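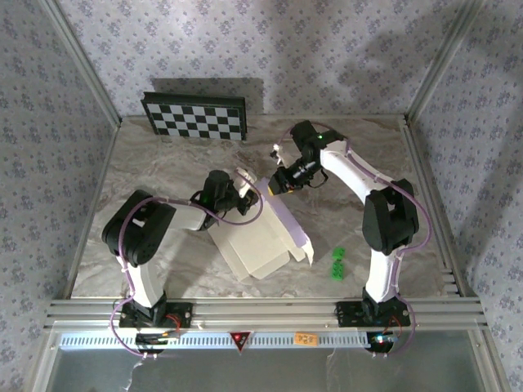 ## Floral wallpaper on three sides of a small work nook: too much?

**rondenano_27** wrote:
Pale lavender flowers on off-white, left, right and back. The surface is a gray and white marble pattern. My sister says it looks like a tea room. I like it, but now I can't stop hearing "tea room." Do I strip the side walls?

**nermin_b** wrote:
Leave it. The flowers are small and the colors are quiet. If those were cabbage roses I'd be driving over with a scraper.

**Droltodard** wrote:
Disagree. Two patterns is one too many. Marble is already busy, and you will lose a white sheet of paper on it inside a week. Keep the back wall, paint the sides off-white, done in an afternoon.

**nermin_b** wrote:
Droltodard has recommended off-white in every thread since December.

**Droltodard** wrote:
And I've been right in at least 24 of them.

**Shagufta Jadoon** wrote:
My vote is for the wallpaper, but I'd swap the marble for something plain. The gray in it does pick up the gray-purple in the flowers, so you could do worse. Are the metal corner posts staying?

**rondenano_27** wrote:
Posts are staying, I'm not hiding them. I have 2 rolls left over, so stripping anything would hurt.

**Droltodard** wrote:
Line a drawer with them.

**rondenano_27** wrote:
Sides stay up for now. I'll look at plain tops next month.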